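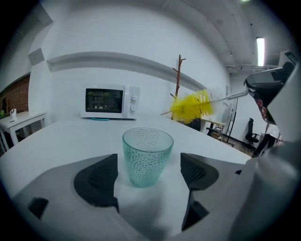 A tailings lagoon is designed for a storm that someone has chosen in advance, and most of the argument about whether it is safe ought to be about that choice. The Clakton lagoon was sized for 42 hours of continuous heavy rain falling on a catchment of 116 hectares. Those figures date from the original consent. A green glass that widens towards its rim gains more volume per centimetre near the top than near the foot, and a lagoon with sloping banks behaves the same way. The operator, Ansari, relies on this when it says that the last metre of freeboard holds a large reserve. The arithmetic is correct. It also means that a small error in the recorded water level, when the lagoon is nearly full, is a large error in the recorded volume.

The level at Clakton is read from a painted board once a day, at 7 a.m. Marion Dalgleish, who farms below the outfall, asked in July for the readings to be published. She was sent a summary with monthly averages. An average says very little about a flood, which may rise and pass between two readings.

My view is that the consent should be reopened on three points. The design storm should be recalculated from the recent rainfall record, including the wet winters left out of the first assessment. The level should be logged automatically and the log made public within a day. The spillway should be inspected by an engineer whom the operator does not appoint.

Kenneth Swanson has argued for Ansari that the cost would fall on a site with 2 years of working life left. I do not find this persuasive. The metals in the sediment will remain after the site closes, and so will the bank holding them back. The river reaches the first private water supply 400 metres downstream.

Hamish Tennant's proposal to plant willow along the lower bank has merit for slowing surface runoff. It does nothing for the stability of the dam, and roots in an earth bank can open paths for seepage. It should be considered separately, on the far side of the access track.

The review of the consent is open for written comments until the end of the month.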